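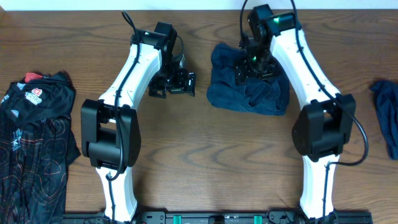 Open day at the Vesness towel and linen hall

The linen hall at Vesness opened its doors on May 31, 2023, and I went along for the morning session. Entry was free but you had to book, and the groups were kept to 40.

The first stop was the weaving floor, which can only be seen from the gallery. The looms were running and it was too loud to ask anything. Staff handed out a sheet listing the qualities made there. The heaviest is sold under the name Bivon and the lighter one, for kitchens and gyms, is called Kuusk.

After that we went down to the folding room. The table there has a light brown wood top with a strong dark grain, and navy towels were the color of the day. Dark towels are harder to fold neatly than white ones, we were told, as the hems do not show up well against the rest. A crumpled towel has to be opened out and its corners found before anything else can be done with it. The house fold is in thirds lengthwise and then in half twice.

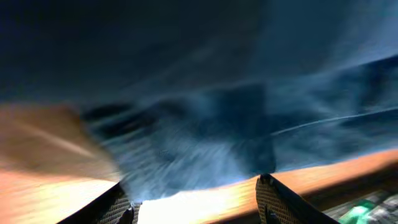 Hamisi Laizer told our group that most complaints from hotels are about folding and very few are about the cloth itself. A stack that leans gets sent back, he said, even when every towel in it is fine. He also advised against fabric softener on anything dark.

The factory shop is across the yard. I bought 2 bath towels in the Purnus range, article 1452, which were marked down. They wash at 40 degrees. The coffee stand took cash only.

Parking is behind the building and was full by the time we left. The next open day is planned for September.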